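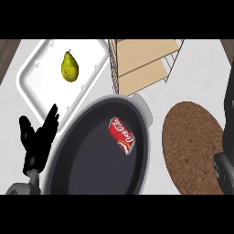 Bunireck Countertop Care Kit for Marble and Other Natural Stone

Item 400-18
In stock – ships from our Cliremthorpe warehouse

The Bunireck kit contains the cleaner, sealer and cloths needed to look after a polished or honed stone countertop at home. It is made for marble, limestone, travertine and granite. One kit treats an average kitchen, with enough cleaner left over for several months of daily wiping.

What's in the box

Daily stone cleaner, 500 ml spray bottle
Penetrating sealer, 400 ml bottle with pour cap
Microfiber cloths, pack of 8
Foam applicator pad
Nitrile gloves, one pair
Printed instruction card

Daily stone cleaner

The cleaner is pH neutral and has no added fragrance. Spray it on, wait a few seconds and wipe with a damp cloth. Buff with a dry one if you want a streak-free finish on polished stone. It lifts cooking oil, coffee rings that haven't soaked in, and ordinary crumbs and dust. It contains no wax or silicone, so it won't build up or leave the surface slippery.

The cleaner is not a stain remover. For an oil stain that has already gone into the stone, use the Harju poultice powder (sold separately). Mix it to a paste, cover it with plastic wrap and leave it overnight. Deep stains may need a second round.

Penetrating sealer

The sealer is water based and soaks into the stone instead of sitting on top as a film. It does not change the color of most stone. Some dark limestone and honed black granite can deepen by a shade, so test a spot behind the faucet or under a small appliance before you do the whole counter.

Sealing slows down staining and gives you time to wipe up a spill. It does not prevent etching. Lemon juice, vinegar, wine and tomato sauce will still dull polished marble if they touch it, with or without sealer. Light etching can be improved with a marble polishing powder – we carry the Hanitz powder in a small tub. Heavy etching is a job for a stone refinisher.

How to apply the sealer

Clean the counter and let it dry for at least 18 hours. Sealing over damp stone can leave a cloudy look that takes some work to remove.

Open a window and put on the gloves. Pour a small puddle and spread it with the foam pad, working on one arm's length of counter at a time. Keep the surface wet for the time shown on the instruction card. If an area drinks up the sealer right away, add a little more.

Wipe off everything that is left with a dry cloth before it hazes. Turn the cloth often. If you miss a patch and it dries sticky, dampen a cloth with fresh sealer, rub the patch and dry it off.

Keep water off the counter overnight. You can put light items back the next morning. Wait a full day before preparing food.

How often to reseal

It depends on the stone and how much you cook. To check, put a tablespoon of water on the counter near the stove and come back in fifteen minutes. If the stone under the water has darkened, reseal. If it looks the same as the stone next to it, leave it alone. Too much sealer does no good and can leave streaks.

Do not use on

Laminate, solid surface, stainless steel or wood. The cleaner won't hurt quartz countertops, but the sealer will not soak in and will dry as a smear. If you don't know what your counter is made of, ask the installer or send us a message before ordering.

Specifications

Cleaner: 500 ml, pH neutral, unscented
Sealer: 400 ml, water based
Coverage: around 8 square meters of polished stone, less on honed or very porous stone
Storage: above freezing, cap closed, away from children and pets
Shelf life: two years unopened, one year after opening

Shipping and returns

Orders placed before 2 p.m. leave the warehouse the same working day. We don't ship liquids to unheated pickup lockers in winter – if your order has a locker address between December and March, we will contact you for another one. Unopened kits can be returned for a full refund. Opened bottles can't be returned unless they arrived damaged or leaking.

Often bought with this item

Harju poultice powder
Hanitz marble polishing powder
Bunireck cleaner refill
Microfiber cloths, pack of 18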